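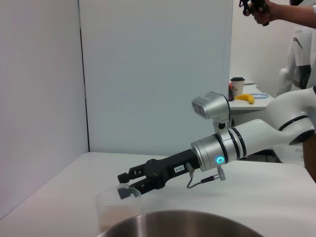
Issue 70, page 20

On Test: The Ernby Folding Workbench
Reviewed by Enda Cullinane

The Ernby arrives flat in one carton with a bag of bolts and a single sheet of instructions. I had it standing in 20 minutes. The drawings are clear enough, except for step 3, where the left and right braces look the same and are not. If the legs will not fold inward, swap them over.

I have used it since June for sawing, gluing up drawers and one long weekend of door planing. The top stays flat and the leg locks are firm. Planing across the grain makes it creep on a concrete floor, and a rubber mat under the feet cured most of that. The vise is the weak part. It closes square on thin stock, but anything thicker than 2 inches pulls the front jaw out of line, and the handle is too short to get a proper turn on it.

Folded up, the bench hangs on two wall hooks, which you have to buy yourself. It is heavier than it looks. Fiachra Dunne carried it up a flight of stairs for me and said he would not do it twice.

The older Moynihan bench has a better vise and costs $70 more, but it does not fold. For a shop with room to spare I would buy the Moynihan. In a shared garage the Ernby makes more sense - mine goes back on the wall every evening so the car can come in.

Spare feet and leg locks are sold separately. The feet come in packs of 10, and mine took a week to arrive.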